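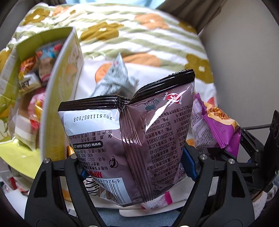
Got it by the middle! Open box on the left, more packets waiting on the right.

I've been packing snack boxes at Rukeo since 2012, and I have never been as excited to go to work as I've been this past month. We have grippers now! Two black fingers with textured blue pads, and I could watch them pinch chip bags all day long (I've been told to stop doing that and get back to my own boxes).

If you've never packed snacks for a living, you probably think a bag is a bag. Oh no. A bag is mostly air and a slippery skin, with a few things you'd like to keep whole sliding around at the bottom. The shiny ones are the worst. They catch the light, they crinkle into a new shape every time you touch them, and the back is all seam and tiny print. I've had years of practice and I still drop them.

So in February, when we heard that the Domell line was getting a robot cell, most of us figured it would crush everything. It did crush quite a lot. The first week was crumbs. Then somebody on second shift suggested grabbing the bags by the waist, where there's film to spare, and that idea came from a packer! It's on the whiteboard and it's staying there.

What changed for us is mostly our hands and our backs. I used to do the whole box, start to finish, 781 on my best shift ever, and I'd go home and not be able to open a jar. Now I set up the mixes, check the dates and seals, and do the awkward last layer, where you have to tuck a skinny packet down the side without bending it. The grippers are hopeless at tucking so far. I'm pretty proud of my tucking.

There are 14 of us on the line, same as before. I know that was the big question at home, and it was at our break table too. Two people moved over to the Urio side to learn how to teach the thing new packets, and they've come back with a whole new vocabulary. I've put my name down for the next round. I haven't been in a classroom in ages and I'm a little nervous about it – but they say it's mostly doing the picks over and over by hand, which I can manage.

The one thing I miss is the chatting. We stand farther apart now, and you have to save your stories for break. We've asked if the benches can be turned to face each other, and the answer was a maybe.

Next up is the Cusness assortment, with all those tiny pouches. I can't wait to see what it does with those.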